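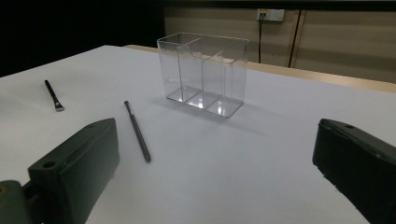

Clear organizer with three compartments, brush and gray rod on the white table, seen between the gripper fingers.

Skillomham Open Day: Desk Sorting Demonstrations

Overview | Files | Known issues | Contact

This folder contains the recordings of the desk sorting task which we showed to visitors at the Trikell open day. The demonstrations were made with a hand-held gripper. Magdolna Orbán and Andor Vass made the first ones, and after lunch the visitors were invited to try by themselves.

Task

The person picks up one slender object from the table and puts it into a compartment of the organizer. Then the second object is put into a different compartment. The choice of the compartment is free. An episode starts when both objects lie on the table and it ends when the gripper is moved back from the organizer.

Files

The folder has 200 episodes in total. Of these, 51 were made by visitors and are kept in the subfolder "guests". Each episode has one video and one text file with the opening of the fingers over time. The text file uses millimeters. Please note that the guest episodes are slower and contain more pauses, and we did not cut the pauses.

We asked every visitor for written permission before the recording. Names of visitors are not stored. Voices were removed from all videos by Edit Vida.

Known issues

- In 3 guest episodes the text file ends earlier than the video.
- Light reflects on the base of the organizer. Our tracking script sometimes takes these bright spots for an object.
- The clear walls are difficult for the depth estimate. We recommend not to use it near the organizer.
- In 2 episodes the organizer was pushed during the placing. They are marked "moved" in the index and should be left out if you need a fixed position.

Use

The data may be used for teaching and for research. If you show the videos in public, please mention the Skillomham open day. For questions about the index, write to Safta Cârstea at Trikell. Corrections are welcome also from the people who visited us.

Related items
Takács: notes for demonstrators
Belleck: cable sorting recordings
Skillomham: program of the February visit

Last updated: Wed 9 December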